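3.2 Surfaces, carrier bags and the shared table

The second part of the study turned from desks to the small tables that stand between them. In the Zinska building, as in most open-plan offices, these tables have no assigned user. They are meant for short meetings and for coffee, and the lease documents list them under "informal seating." Interviews gave a different account of their daily use. Staff described them mainly as places to put something down on the way in or out, and the item named most often was a thin plastic carrier bag.

We use the term "resting object" for anything left on a shared surface without a claim being made to the surface itself. The term was proposed by Suvarna in the pilot phase, when it became clear that the existing categories ("personal," "communal" and "waste") could not be applied to bags with any consistency. Two coders working from the same notes at the Grelari site agreed on mugs, laptops and paper. They disagreed repeatedly on bags. A full bag was usually coded as personal, a flat one as waste, and a bag in any state between the two was coded according to the habits of the coder.

The field notes were therefore extended to record the state of the bag as well as its place on the table. Coders noted whether the handles stood up or lay flat, whether any contents showed through the plastic, and whether the bag had been set near the edge or toward the middle. The type of table was recorded in the same entry, together with its distance from the nearest window and walkway.
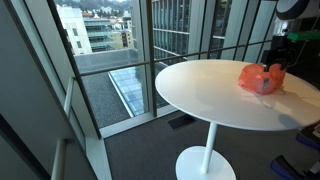
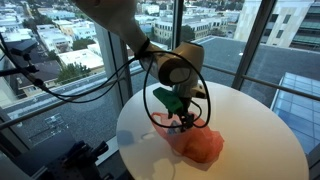 Figure 3. An orange-red plastic bag on a round white table.

Round tables presented a particular difficulty for the coding of position. A rectangular top has corners, and most people asked to describe where they left an item will name one of them. A round top offers no such reference, and interview answers became vague ("on the side," "over by the glass"). Color and sheen also affected how a bag was noticed. On a glossy white top such as the one in Figure 3, an orange-red bag stands out plainly even when crumpled, and the bluish patch that shows through the thin plastic gives a passerby some reason to suppose that the bag may not be empty. Respondents at the Gounder site, where the tables are dark and matte, said that they often failed to see a bag until they sat down beside it.

The question of contents proved to matter more than the question of ownership. When asked whether they would move a bag in order to use a table, respondents seldom mentioned whose it might be. They spoke about what might be inside. A bag thought to hold food would be shifted a short distance and no farther. A bag thought to hold clothing could be placed on a chair. A bag that appeared to be empty could be folded, and several respondents said they would keep it for their own use. Marty has described this elsewhere as a courtesy toward the contents, and the interviews support that reading, with one exception. At Pomano, where cleaning staff were instructed to clear all tables in the evening, employees treated every bag as temporary and moved it freely.

The revised form was in use at all sites from August. It added little to the time required for an entry, and disagreement between coders on bags fell to the level already seen for mugs and paper. The remaining disputes concerned bags with one handle raised, for which no rule was adopted. These entries were kept in the data under a separate code and are treated in Section 3.3 together with coats and umbrellas.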